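The Key of the House in Hernside

We use cookies to remember your reading preferences. By continuing to read you accept this. Subscribe to our newsletter and receive one new story every month.

When my uncle died he left me a key, and the key had a paper label with the word Hernside on it. 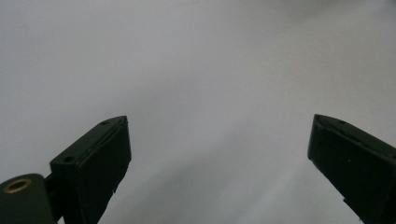 I did not know any Hernside. My mother thought it was a village. My cousin Holanda, who is better with maps than I am, found it in two minutes, a street behind the old harbour in Brelumon. It was a journey of seven hours by train, and I went there in December, with one small bag and the key in my coat.

My uncle, Genivaldo Conceição, was a quiet man. He repaired clocks and he sent me a card every birthday, always with the same sentence: "Be well and keep your feet dry." He had never spoken about Brelumon. In our family it was believed that he had never left our town, except once for his teeth.

The street was steep and the houses were narrow. I tried the key in the first door, very gently, like a thief, and then I felt ashamed and began to knock instead. At the third door an old woman opened. She had flour on her hands. She looked at the key before she looked at me.

"You are late," she said. "He comes in October."

I told her that he was dead. I had prepared other sentences for the journey, better ones, but this was the one which came out. She wiped her hands for a long time on her apron, and then she went up the stairs and I understood that I should follow.

The room was at the top. My key opened it without any noise. Inside there was a bed, a chair, and a table under the window, and on the walls there were clocks. None of them was going. She explained to me that he wound them when he arrived and let them run down after he left, and that for 40 years she had listened to them stop, one after another, through the ceiling of her kitchen.

"The big one is always the last," she said. "This year I had nothing to listen to."

I asked her if they had been married, or nearly married. It was not a polite question. She laughed and said that they had played cards, and that he owed her 329 points.

She made soup and we ate it with the bread she had been baking. She asked if I played. I said badly. She took the cards from a drawer and gave me his chair, the one near the stove, and I lost until it was dark.

Before I went to bed I wound the clocks. I did not know the right hour for them, so I began each one at the hour where I found it. They did not agree at all. Through the floor I heard her put down the plates and move a chair, and then I heard her sit.

My train was at ten in the morning. I did not take it.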